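Plondier two-arm kit, worth it?

hexbolt_dan
Has anyone bought the Plondier bench kit? Mondinine sell it with a "laces and soft items" package on top and the brochure reads as if it will do anything short of making the tea. I'm in a small shoe repair place in Vutville and I don't believe a word of it yet.

greasegun
Depends what you call doing. We've had one 6 weeks. Current job is laces on a green trainer.

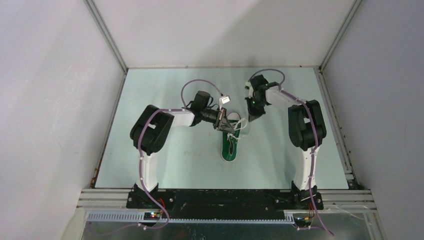 Left gripper at the laces, right one coming in.

hexbolt_dan
And how often does it finish?

greasegun
434 tries logged, I'd call it a pass on most of them. Threading is still poor.

old_marlow
"Most" is doing a lot of work there. Blackwood quoted us for the same package and wouldn't put a success rate in writing.
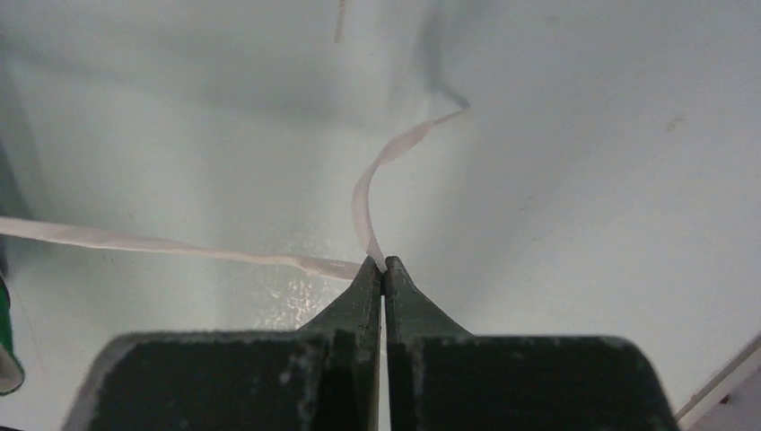 The fingers are my other gripe. Mondinine list them as a long-life part and want 50 quid a pair. Look at the green coating, chipped and rubbed along the top edges. They do pinch a thin strip right at the tips, I'll give them that, but holding something is the easy bit.

greasegun
Bit harsh, it's only coating. Grip hasn't changed on ours.

old_marlow
Then don't sell it as long-life. Ask for a 3 month trial, Dan, with your own shoes.

hexbolt_dan
Asked this morning. They offered a video call.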